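Home Journal Archive Contact

On Keeping a Household Inventory

Thursday, April 9, 2020
4 min read
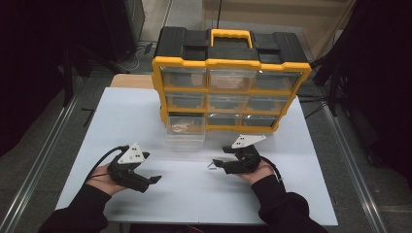 It has been my practice for several years to maintain a written inventory of the contents of my home, and the present period of confinement has afforded an opportunity to bring it up to date. The previous revision was completed in December and contained 328 entries. The current one contains 364. The difference is attributable less to acquisition than to a more thorough examination of the hall cupboard and the garage.

The original purpose of the document was insurance. Following a burst pipe at my former address in Cisport, I was required to itemise the contents of two rooms from memory, and I found that I could recall the furniture without difficulty and very little else. Linen, books, kitchen utensils and tools were all understated. The claim was settled, but I resolved to be better prepared on any subsequent occasion.

The inventory is organised by room and then by category. Each entry records a short description, the year of purchase where known, the price paid and the location of the receipt. I do not record individual items below the value of five dollars. Fasteners, batteries, picture hooks and similar small articles are entered as a single line under "sundries", with a combined estimate of replacement cost. Readers may prefer a finer division, although I would caution that an inventory which is laborious to maintain will soon cease to be maintained.

I have tried two methods of keeping the record. The first was a bound notebook, which served adequately until the third round of corrections rendered several pages illegible. The second, which I continue to use, is a plain spreadsheet with a printed copy held at my sister's house in Lallow. A printed copy is advisable. An inventory stored solely on a computer in the dwelling it describes may be lost together with everything listed in it.

The question of receipts remains unsatisfactory. Of the larger purchases, 51 are supported by an original receipt, several of which were printed on thermal paper and have faded considerably. I have begun photocopying these at the time of purchase. Warranty cards are filed separately, in order of expiry, and those that have lapsed are discarded at each revision.

One matter is still to be resolved, namely the treatment of inherited articles. My grandmother's sewing table has no purchase price, and its market value bears little relation to the cost of finding another. For the time being it is listed without a figure — as are the mantel clock and the good cutlery — pending advice from a valuer. The garden shed will be entered next, weather permitting.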